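Speaker notes: Getting your first single heard
Skidulbridge Music Weekend, Sat 23 September, upstairs room

Say hello, wait for the door to settle. Thank Nabila for lending us the PA (and for the biscuits, if they've survived).

Start with the Skinero story. Four songs recorded, all lovely, and they put the lot out on one evening with no warning to anybody. 70 plays in the first month, and I think their mums were a good share of that! Then the second go: one song, 12 weeks of planning, and Andport radio played it twice.

Play the first minute of the single. Don't talk over it, however tempting.

Then on to writing to blogs and small stations. Use the person's name, keep it to one short paragraph, and put the streaming link near the top where a tired reader will find it.

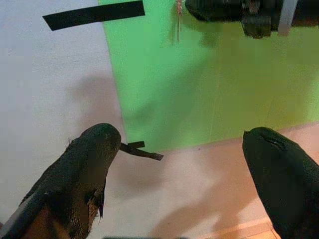
Two black gripper fingers
Pale tabletop, green backdrop and white wall behind

Ask who's got a release coming up before February, and let two or three of them chat about it. If Yurii is in, get him to tell the one about the launch night at Sembiring.

Leave 14 minutes for questions. Sign-up sheet for the mailing list is by the kettle.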